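How to Get Rid of White Rings and Cloudy Spots on a Wood Table

My kitchen table has lived a hard life. It came with me from Judusdale, it has hosted more birthday dinners than I can remember, and last June somebody (me) put a pizza box straight from the oven shelf onto it and went off to watch a movie. By bedtime I had a cloudy white square the size of a large pepperoni. I've since fixed that one and a whole bunch of others, so let me walk you through what I do.

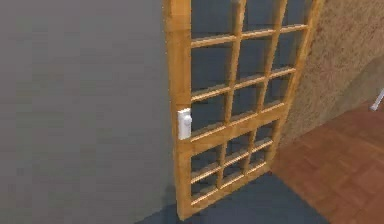
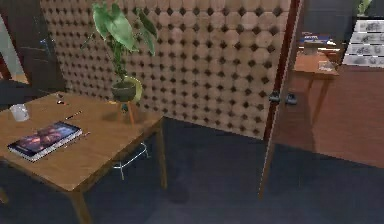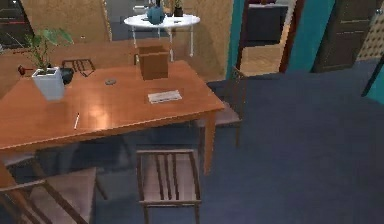 Warm-toned wood, on a French door and on tabletops.

First, figure out what kind of mark you have. White or milky means moisture got stuck in the finish, and you can almost always get it out at home. Dark brown or black means water made it down into the wood itself, and you're probably looking at sanding. This page only covers the white kind!

What you'll need:

An old cotton T-shirt, washed and with no print on it
A clothes iron, emptied of water
Plain mayonnaise or petroleum jelly
White non-gel toothpaste
Paste wax (I use Gemutum, the clear one)
A couple of soft rags

Step 1. Clean the spot. A drop of dish soap in a bowl of warm water, a rag you've wrung out well, then dry it right away. If you skip this you'll be ironing crumbs into your table, and yes, I've done it.

Step 2. Try the iron. Fold the T-shirt so it's 4 layers thick and lay it over the mark. Set the iron on low, steam off, and move it over the cloth for 20 seconds. Lift and look. If the cloud is shrinking, go again. Keep the iron moving the whole time — I parked mine once while I answered the phone and ended up with a brand new mark in the shape of an iron.

Step 3. If there's still a ghost of it left, smear on mayonnaise. I laughed when my neighbor Panagiotis Tzanetos told me this, and then it worked on the pizza square, so who's laughing now. Put it on thick, leave it overnight, wipe it off in the morning. Petroleum jelly does the same job and doesn't smell like a sandwich.

Step 4. For stubborn rings, use a dab of toothpaste on a damp rag. Rub gently, with the grain, for two minutes at the most. This one is slightly gritty and will dull a shiny finish if you get carried away, so test it first somewhere out of sight, like the underside of the edge.

Step 5. Wax it. Thin coat, let it haze over, buff until your arm complains. I do the whole top even if I only treated one corner, otherwise the fixed part looks shinier than the rest.

A few things that didn't work for me: the Fisudow spray (smelled lovely, did nothing), rubbing a walnut on it (fine for scratches, no use on rings), and a hair dryer, which took forever and blew napkins all over the kitchen.

Please don't try the iron on shellac or on anything old and valuable. Shellac softens with heat and you'll be sorry. If you don't know what your finish is, put a drop of rubbing alcohol on a hidden spot. If it goes sticky, stop and call somebody. Charalambos Raptis at the Vasilakis shop redid my mother's sideboard that way and you'd never guess which end had the flowerpot on it.

I re-wax mine twice a year now, usually on a Friday night with the radio on. Got a ring that won't budge? Leave me a comment and tell me what the finish is and what color the mark is, and I'll try to help.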